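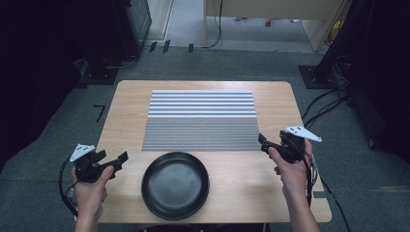
Workshop tips: trying out hand-held grippers on kitchen things

I've had two pairs of hand-held grippers on loan to myself from the storage cupboard since June, and I've been meaning to write up what I've learned from swapping between them. One pair is from Adico, the other is the older Urkadach set with the stiffer springs. I use both for kitchen jobs, mostly moving pans, folding cloths and lining things up on a mat. If you're setting up something similar in a spare room or a garage, maybe this saves you an afternoon.

Start with the pan. Everyone wants to start with a cup and I get it, cups are friendly, but a shallow pan tells you far more about a set of jaws. The rim is thin, it's wider than your jaws will open, and the thing wants to tip the second you lift from one side. Pinch the rim with the left, bring the right in opposite, and lift slowly. The Adico pair slid a bit on my first few tries. The Urkadach pair bit down hard and held, but my thumbs were sore by morning tea!

Rubber on the jaw tips makes a huge difference. I cut strips from an old bicycle tube and stuck them on with double-sided tape, and the Adico pair went from 9 good lifts out of 15 to all 15. I didn't bother padding the Urkadach ones. Wipe the strips with a damp cloth now and then or they pick up dust and go slippery again.

Put a mat down. Flat things on bare wood are a misery to pick up with grippers, you end up chasing them to the edge of the table. A mat with a bit of texture gives the jaws something to push against, and stripes are handy for putting things back in the same spot between tries. Leave some bare table at the front too, so you've got both surfaces to test on without moving anything.

Cables. Oh, the cables. Run them down the outside of each arm and off the side of the table, never across the middle. Leave a decent loop near the wrist so you can turn your hand over without feeling a tug. I had mine too short at first and blamed the gripper for being heavy when it was the cable pulling on it the whole time. Clips along the floor are cheap and worth every cent, and wear shoes you won't trip in.

Roll your sleeves up. Cuffs get into the jaws, and a floppy one will hang over the marker plate at exactly the wrong moment. Same goes for bracelets and watches.

On marker plates: keep greasy fingers off the dots. I clean mine with a dry microfibre cloth and nothing else, after a spray cleaner left one of them cloudy. Check the plate is screwed down tight before each session as well. One of mine had worked a little loose and I lost a whole evening's numbers to it. Grr.

Lighting - draw the curtains if you're comparing one pair to another. I did the Adico runs in full afternoon sun and the Urkadach runs after tea, and the tracking results weren't worth the paper. Same lights, same time of day, same pan.

Give your hands a break. I do 15 lifts, then put the grippers down and shake my arms out. When you're tired you start squeezing harder and your results drift, and the second pair you test always looks worse for it. Swap which pair goes first each session.

So which would I buy? For light things and long sessions, the Adico with the rubber strips. For a heavy pan, the Urkadach. I've still got the Hallgrímsson jaws to try, the ones with the curved tips, and I'll add a bit on those once I've found the right screws.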